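Fumeo boxing notes: sunglasses into slide boxes
README, last edited Saturday, September 19, 2020

The task sounds simple: fold the sunglasses, slide a box open, put a pair in, close it. I doubt the 398 entries in the log all mean the same thing by "closed".

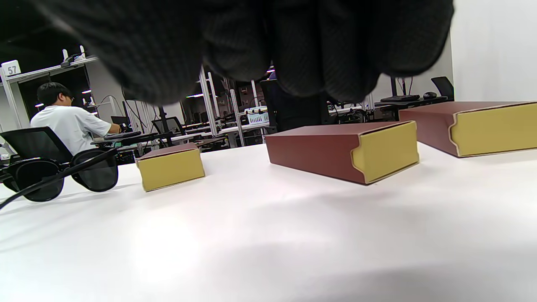 Boxes and folded sunglasses on the white table.

Fields: pair, box, start, end, outcome. "Outcome" is one person's opinion, so treat it as such.

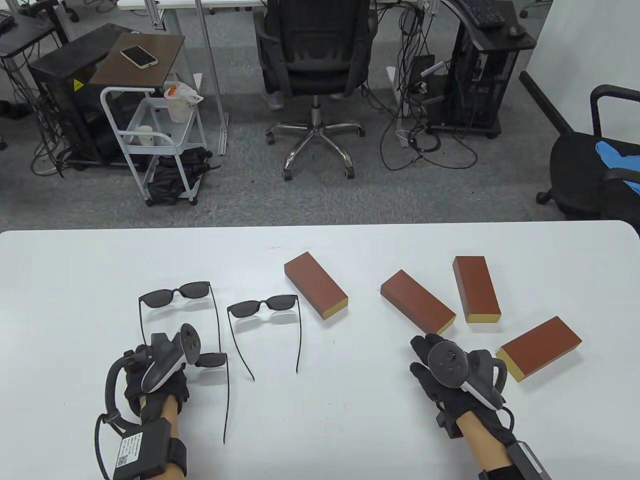

Folding is where I trust the timings least. Some people start the clock at first touch, others once the arms are in. Pairs laid out with their arms open, like the three on the left of the table, ought to get a note of their own. Only 39 entries have one.

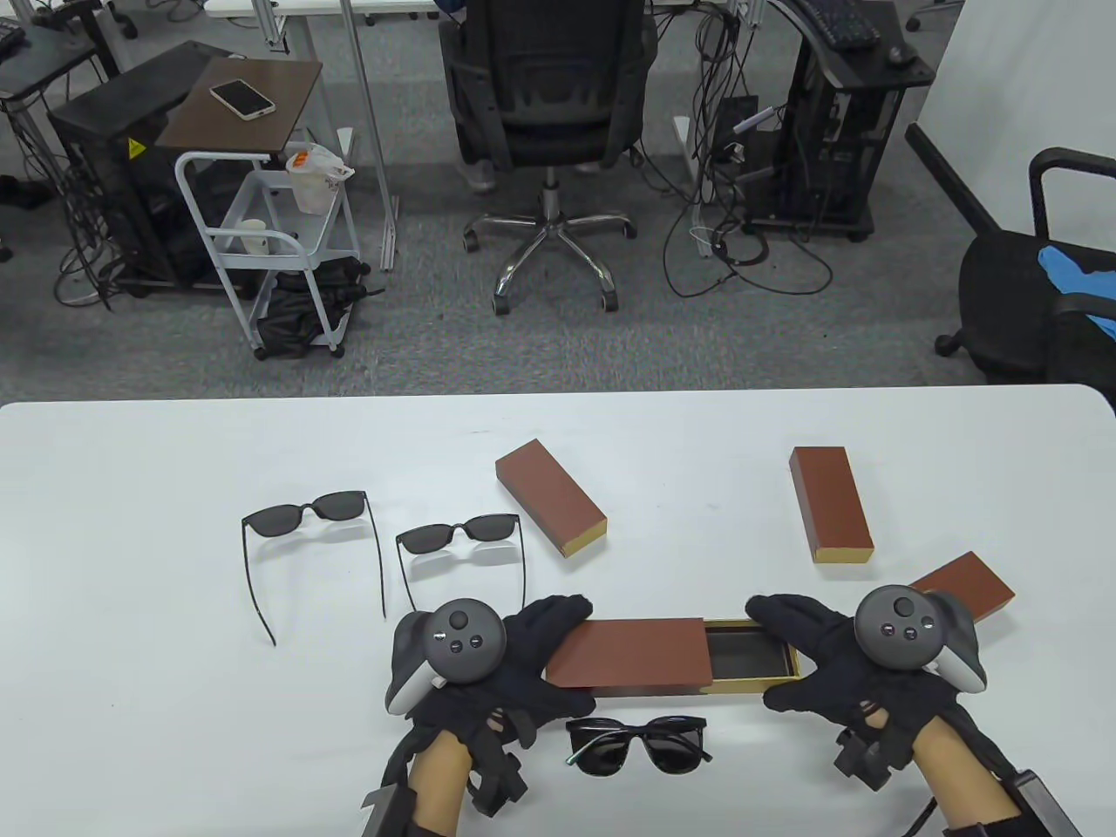

Version 2 splits opening from filling, which helps a bit. The Dundell sheet still lumps them together.

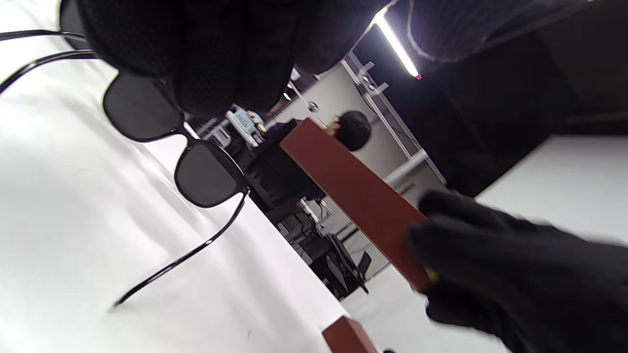
Vilgot Hovland replies that nearly 50 entries should go altogether, and that he would sooner have a short log than a doubtful one.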